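Merncombe > Facilities > Shared Workrooms > Long Table Room > Gallery

Search this site Enter keyword Go

This site uses cookies to remember your settings. By continuing to browse you accept their use. Accept Manage

Long Table Room: Gallery

The Long Table Room is one of the shared workrooms at Merncombe, on the ground floor of the Greenberg wing. It takes its name from the work table, which serves as a common surface for sorting, laying out and packing small goods. The room was brought back into service in February, following the renewal of the floor and the lighting.

Dimensions, access arrangements and the booking form are available on the facilities pages.

The table covering

The surface is covered in brown paper and divided with blue tape. The paper protects the tabletop and gives a plain background against which small items are easily seen. The tape divides the table into sections, so that a group may assign each section to one order, one class set or one type of item. Users are asked to keep to the sections as marked and to leave the tape in place at the end of a session. 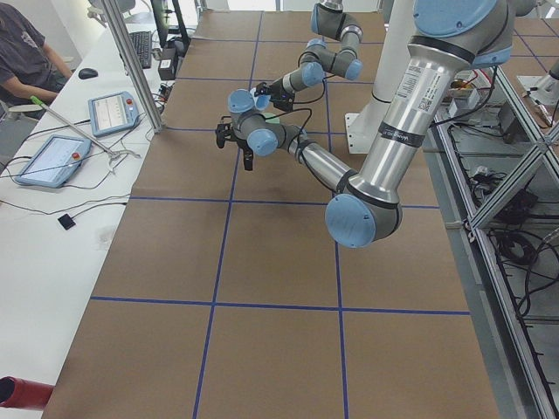 The covered table with its taped sections, and the long white desk alongside.

Creases and smudges in the paper are normal and do not call for a change of covering. Paper that is torn, or that has lifted at a seam, should be reported to the facilities office. The paper is supplied in rolls by Pedex and the tape by Heso; both are kept in stock, and groups should not bring their own. Tapes from other suppliers have in the past left a residue on the tabletop that took considerable time to remove.

A new covering is laid from one end of the table to the other and smoothed by hand before any tape is applied. The lengthwise lines are put down first, followed by the crosswise lines. Two people are needed for this work. Staff who have not done it before may ask to be present at the next change.

Working by section

Most groups find it convenient to begin at the near edge and work toward the far end. Items awaiting a decision are best given a section of their own – a mixed section is the most frequent cause of a packing error. When a layout is complete, it should be checked against the packing list before anything is boxed.

During the winter mailing, 2,000 sample sets for schools were laid out and packed in this room. Each set was assembled from 7 parts, with a section given over to each part. The same arrangement has since been used for stationery, seed packets and exhibition labels, and it is recommended to any department with a large number of identical sets to prepare. 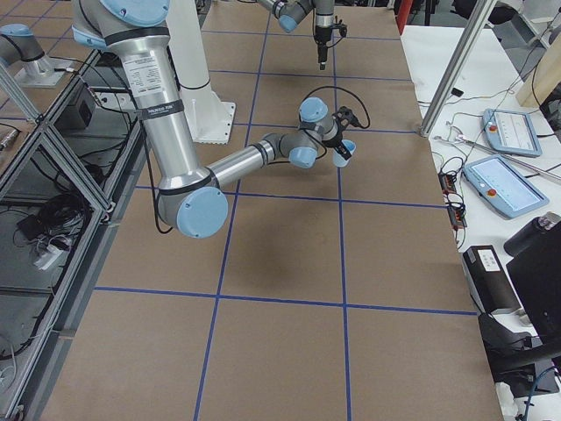 Written labels may be placed on the paper but should not be stuck to it, as they tend to pull away the top layer when removed. Pencil may be used directly on the paper for short notes. Ink and marker should be avoided, particularly where light-colored goods will be laid out afterward. Liquids, adhesives and food are not permitted on the table at any time – this applies equally to closed containers.

Lighting in the room is even along the length of the table, and additional lamps are not normally required. Departments wishing to photograph a layout for their own records may do so without further permission, provided that no other department's goods are included.

Bookings and access

The room opens at 9 a.m. Bookings are made by the half day, and a layout may be left in place overnight only by prior agreement. At the close of each session the sections should be cleared, loose scraps removed and the packing list returned to the tray by the door. Boxes ready for collection should be taken to the loading area and may not be stored in the corridor.

Fixed equipment in the room is to be moved or adjusted only by facilities staff. Groups that need a different division of the table should describe it on the booking form, so that the tape can be changed ahead of the session.

Questions concerning the room or this gallery may be addressed to Lies Kramer, Shared Workrooms, Merncombe.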